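# 双臂套件进了礼盒铺

Tromcombe 的双臂桌面套件七月开始出租，按月计费，不卖断。我们借用了一套，放在 Cindilo 的样品间里用了一阵。Cindilo 做小批量礼盒，书型盒、天地盖、抽屉盒都接，单子不大，花样很多。老板当初想找的是能替人做重复翻检的设备，传送带和大型工业臂都问过，场地放不下，报价也谈不拢。

套件到货时分装在 2 个箱子里。两条机械臂的底座已经固定在铝型材导轨上，围板和角柱要自己拼。说明书写得清楚，只是线束一节的插图太小，我们接错过一次，重新来过。从开箱到第一次通电，用了一个下午。

负责调试的是 Wanpen Siriwan。她以前在包装厂管过打样，编程是后来学的。她的做法是先用手带着机械臂走几遍动作，存下来，再到软件里逐段修改速度和夹爪开合。软件叫 Flovano，由 Tromcombe 随套件提供，界面有中文，个别菜单仍是英文。 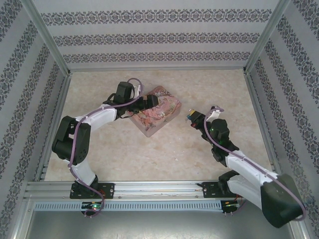 样品间里的双臂工位，左臂末端靠在印花盒的上角。

处理纸盒的难处在于表面。覆膜纸容易留下压痕，浅色盒面尤其明显。出厂的默认夹持力对硬纸板偏大，Wanpen 把它调低了两档，接近盒子的最后一段也放慢了。调低之后，抓取偶尔会滑脱，得在软件里加一步重试。这一步不难加，但新手未必想得到，说明书里也没有提。

双臂配合是这套设备的主要卖点。一条臂按住盒子的一边，另一条从对面推，盒子就能在桌上转到需要的角度。单臂设备做同样的动作，往往要配专用夹具，换一种盒型就得换一次。Cindilo 的盒型换得勤，省掉夹具对他们有实际意义。

试用期间，我们用书型盒做了 80 次转正动作。多数能一次到位，失败集中在盒子离围板太近的时候，手腕没有足够的空间转过来。厂方给的建议是在软件里划出禁区，让盒子始终留在桌面中部。我们照做以后，这类失败少了很多，代价是可用的台面也小了一圈。

速度不是它的长处。熟练工翻转一只盒子只要一两秒，机械臂每次大约要 4 秒，遇到重试还要更久。如果只比单件用时，这套设备没有胜算。它适合夜里无人值守的活，例如对铰链做反复开合测试，或者按固定角度摆好盒子等待拍照。Cindilo 目前打算把它用在后一项上。
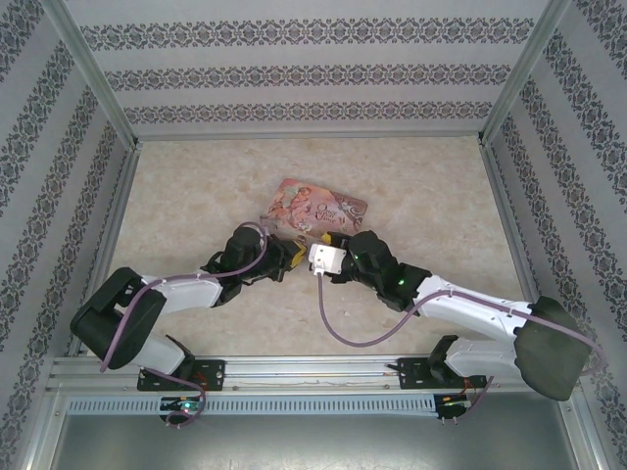

**没有编程基础的人能用吗？**

基本动作可以，手把手带一遍就能录下来。要加重试、禁区或条件判断，最好有人花几天熟悉 Flovano 的流程编辑器。

线缆管理还有改进余地。外走线方便检修，拆一个关节不必动整条臂，但动作幅度大时，线会跟着摆。Wanpen 的习惯是每换一套动作，先用低速空跑一遍，看线有没有被扯紧的地方。Tromcombe 的技术支持说，正在考虑随箱多配几个线夹，没有给出时间。

噪声比预想的小。隔壁就是接待客户的房间，关上门听不见。耗电我们没有单独计量。

租金方面，基础方案每月 1,692 元，含软件授权和远程支持，夹爪的易损件另算。厂方要求起租一个季度，押金在退机验收后返还。同城的 Thongdee 也提供类似的租赁，机器是单臂的，月租便宜一些，上门调试要额外收费。两家我们都问过合同，Tromcombe 的条款短，关于运输损坏由谁承担的部分写得含糊，签之前应当让对方补充说明。

售后方面，我们报过一次故障，右侧夹爪在回零时偶尔报错。支持人员远程看了日志，让我们更新固件，更新后重启，试用期内没有再出现。从提交到答复隔了一个晚上，对样品间来说可以接受，放在赶货的产线上就未必了。

Cindilo 已经决定续租，并且请 Wanpen 把几种常用盒型的动作整理成模板，文件按盒型编号存放，方便接班的人调用。抽屉盒的模板还没做完，卡在拉出内盒那一步，夹爪很难咬住丝带。她准备先换一副窄一点的指尖再试。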